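Ticket 1909 — Returned play items, Tatholm store
Status: Closed
Opened: 12/6/21
Category: Contents and storage

Reported problem: The Tatholm store advised that items returned to the large grey bin were not being matched against the loan list. The purple plate in the shape of a mouse head had been entered twice, once as tableware and once as a toy, and a borrower at Herberg had been charged for its loss.

Action taken: The list was compared with the contents of the bin. The plate was located and its duplicate entry, line 385, was removed. The charge has been cancelled.
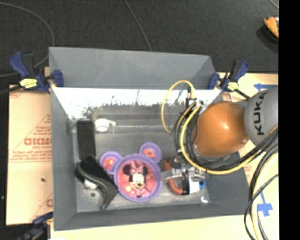

Staff are reminded that small items should be entered under one heading only. Where an item could reasonably belong to two — a plate with ear-shaped compartments is a fair instance — tableware takes precedence. The scuffed floor of the bin was also noted. It does not affect use and no replacement will be ordered.

Outstanding: The Rathnayake list contains 12 lines with no heading. These have been moved to a separate ticket.

Comments (3)

Tadeo desk: Can the refund be shown on the December statement, please?

Tatholm store: Confirmed, it will appear there.

Herberg desk: We still have the old list, the one with 100 lines. Should it be destroyed or sent back?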